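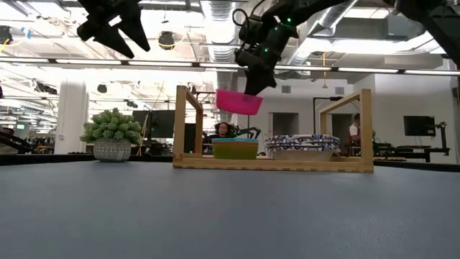

How to test a dish-stacking robot before you believe in it
By Defne Tekin

People ask me if a machine can put away the dishes yet. My usual reply is that it depends which dishes, who laid them out, and how long you are ready to wait. On this page I explain the test I use, so that you can run it with your own machine or with one that a seller brings to you. You need two arms, or one arm and more patience.

What you need
A table with nothing on it that can roll.
A wooden dish rack, open at the top.
Four plastic bowls in different colours.
Four plates with a rim. A printed pattern is good for this test, as it gives the camera more difficulty.
One or two things which must not be touched. I use plants.
A stopwatch and a sheet of paper.

Step 1. Decide what "done" means
Write it down before you switch anything on. For me, done means that all bowls are in one stack, all plates are in another stack, both stacks are inside the rack, and the plants are where they were. A bowl which leans on the side of the rack is not done. I learned to be strict about this at Plustetti, where two of us scored the same run and came to two different results.

Step 2. Begin with one bowl
Put one bowl on the table, open side up, and let the machine bring it to the rack. Do this ten times with the bowl in ten places. A bowl is the kind object of the kitchen: it has a high edge, and a gripper can put one finger inside and one outside. If the machine has trouble with one bowl, do not go further on that day.

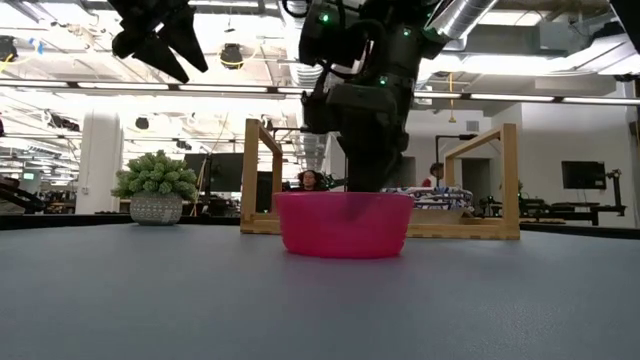
The arm reaches down into the pink bowl. Watch the rim during this part of the job.

Look for two faults at this point. The first is a grip that is too deep, so that the fingers push on the bottom and the bowl slides away. The second is a grip that is too shallow. Then the bowl comes up, but it turns in the fingers on the way, and it will not sit well in the next bowl.

Step 3. Add the plates
Plates are harder than bowls. They lie low, and there is little space for a finger under the rim. Start with the plates well apart, then move them closer until they touch. Many machines which do well with separate plates become slow or confused at this stage. Note the distance at which it happens — it tells you more than the final score.

Step 4. Run the whole table
Now put out everything. Change the layout between runs, and ask somebody else to do it, for we all have a habit of placing things where we know the robot is strong. Do not help with your hand. If you do help, write "helped" and count the run as failed.

Step 5. Read your sheet
In my last series, for Karagiannis, I made 242 full runs and 139 were done by the definition in step 1. A good run took roughly 116 seconds. I would not pay for this in my own kitchen, but I remember 2012, when I was glad if an arm could find the cup at all. 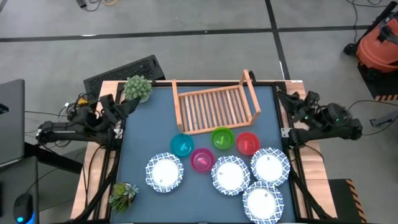 Can I buy a robot that will clear my table this year?
For a normal home I would wait. A machine can do this work on a prepared table with dishes it has met before, but your table has forks, wet glasses and half a sandwich on it. A canteen with one kind of plate has better chances.

If you try the test, keep the failed sheets also. In October I will repeat mine at Plevine with heavier plates, and I will add the results to this page.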